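Grevetti Ateo Push Trolley

Updated July
By Hamish Tosh, Istthorpe Golf Shop

The Ateo is the three-wheel push trolley from Grevetti. It replaces the older two-wheel pull model that we sold for several seasons. We keep it in stock at the Istthorpe shop in dark grey and in white. The price is £258, including the scorecard holder and the umbrella mount. The cup holder and the winter wheels are sold separately.

It is a manual trolley with no battery or motor. If you are looking for an electric one, see the links at the end of the page or ring the shop.

Weight and size

The trolley weighs 6 kg without a bag. It folds in two stages, first the handle and then the main frame, and the front wheel tucks underneath as the frame closes. Folded, it goes into the boot of most small hatchbacks with a full-size cart bag beside it. In the smallest cars you may need to take off the back wheels. Each wheel has a button in the middle of the hub. Press it and pull the wheel straight off.

The frame is aluminium and the joints are moulded plastic. There is a rubber stop at each joint so that the tubes don't knock against one another when it is folded. These stops do wear. We sell them in packs and they push on by hand.

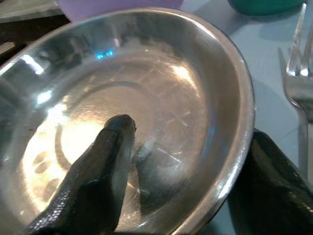 The handle adjusts for height with a lever on the left-hand side. It has six positions. Taller golfers tend to find that the top two suit them, and a junior can use the lowest comfortably enough, although the bag will then sit quite upright. Set the height before you put the bag on. The lever is stiff when there is weight on the frame and you can pinch a finger.

Brake

The brake is a foot pedal on the left rear wheel. Push it down to lock and lift it with your toe to release. Some trolleys in this price range have a hand brake on the handle, and people who have used one often ask for it. Grevetti does not make a hand brake version of the Ateo. The foot brake holds well on a slope with a full bag. On a very steep bank, turn the trolley side on as well, as you would with any trolley.

If the brake begins to slip, the cause is nearly always mud or grass packed behind the pedal. Clean it out with an old toothbrush. There is also a small adjusting screw underneath, which takes a cross-head screwdriver. A quarter turn is usually enough.

Bags

The upper and lower brackets are lined with rubber and each has an elastic strap with a hook. Cart bags of every make we have tried sit in it without trouble. Stand bags are more mixed. The legs of some stand bags catch on the lower bracket and push the bag round as you walk, so that by the third or fourth hole the putter well is facing the wrong way.

The Matheson stand bag fits properly if you strap the legs in first. The Matheson carry bag, the thin one, is too narrow for the bottom bracket and will swing about. If you play with a carry bag most of the time, bring it into the shop and try it on the display model before you buy.

Wheels

The two back wheels are larger than the front one. All of them have solid foam tyres, so there is nothing to pump up. The front wheel can be adjusted for tracking. New trolleys are set up at the factory, but they sometimes need a small correction after the first few rounds. Find a flat bit of ground, push the trolley without a bag and let go. If it drifts to one side, loosen the nut on the front axle, move the wheel a touch the other way, tighten it and try again.

The front wheel does not swivel. To turn sharply you press down on the handle and swing it round on the back wheels. This takes a hole or two to get used to if you have come from a swivel trolley. A fixed front wheel is easier to keep straight on a side slope, and most of the course at Istthorpe is side slope.

Winter wheels

Many clubs ask for wide or studded wheels when the ground is soft. The Grevetti winter wheels fit the Ateo with the same push-button hub. They come as a pair for the back only, with a set of covers to keep mud off the boot lining. Check with your own club before ordering, as some allow them only on certain holes and others don't allow trolleys at all in bad weather, whatever is on them.

Storage and fittings

There is a console on the handle with a lid. It holds balls, a few tees and a phone. There is a magnet inside the lid for a ball marker. The lid does not lock, and it is not waterproof. In heavy rain a little water gets in at the hinge, so put your phone in the bag.

The scorecard holder clips to the top of the console and has a slot for a pencil. The umbrella mount screws into a threaded hole behind it. The mount tilts, which is useful in a side wind, but it will not take a very thick umbrella shaft. Double-canopy umbrellas are generally fine. Take the umbrella down in strong wind, with or without a bag on. A trolley with an open umbrella will go over, brake or no brake.

Below the console is a net with an elastic top. It is the right size for a pair of gloves or a sandwich box. A drinks bottle will fit in the net, although the optional cup holder is better for this as it keeps the bottle upright.
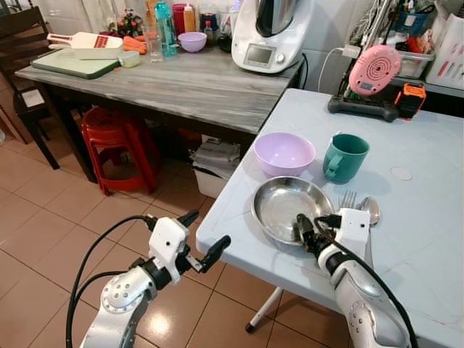
Can the Ateo be left standing folded in a locker or a garage?

It can stand on its end with the back wheels down, as long as the floor is level and the handle strap is done up. In a narrow locker, take the back wheels off and lay them flat at the bottom. Avoid hanging it by the handle, which puts a strain on the adjusting lever.

Cleaning

Brush off dry mud and wipe the frame with a damp cloth. Please don't use the compressed air line on the hubs. The air pushes grit past the seals and into the bearings, and we see several sets a year ruined that way. Plain water from a hose is all right if you keep the pressure low.

Twice a season, take the wheels off and wipe the axles. A thin smear of silicone grease is enough. Do not use ordinary oil, which collects sand from the bunkers and turns to paste. The folding joints need nothing at all.

Assembly

The trolley comes in one box. The frame is already built. You have to fit the three wheels, the console and the umbrella mount, and the only tool you need is the hex key taped inside the lid. The printed instructions show the front wheel the wrong way round in the second drawing. The arrow on the wheel should point away from you as you push.

If you buy from the shop we will put it together while you wait. We are happy to take the packaging back too.

Guarantee and returns

Grevetti gives a guarantee on the frame against faults in making. It does not cover tyres, brake pads, straps or the rubber stops, or damage from being carried on a roof rack. Keep the receipt, because they ask for it.

On top of that, you can bring the trolley back to us within 90 days if you don't get on with it. It needs to be clean and complete and have no damage beyond ordinary use. We will exchange it for another trolley or give credit in the shop. Refunds in money follow the usual terms on unused goods.

Trolleys sent in for repair should be left at the counter with your name on a label tied to the handle. Most small jobs are done the same week. Frame repairs have to go back to Grevetti and take longer, and we keep two older trolleys that can be borrowed in the meantime. Ask at the counter and leave a contact number.

Spare parts in stock

Rear wheels, single or pair
Front wheel with axle
Brake pedal and spring
Upper and lower bag straps
Rubber stops, pack
Handle lever
Console lid
Hex key

Other parts can be ordered. Quote the code on the sticker under the lower bag bracket. If the sticker has come off, tell us the frame colour and bring the part with you.

Related items

Grevetti winter wheels, pair
Grevetti cup holder
Matheson stand bag
Matheson carry bag
Trolley travel cover
Electric trolleys: what we stock
Umbrella mounts and extensions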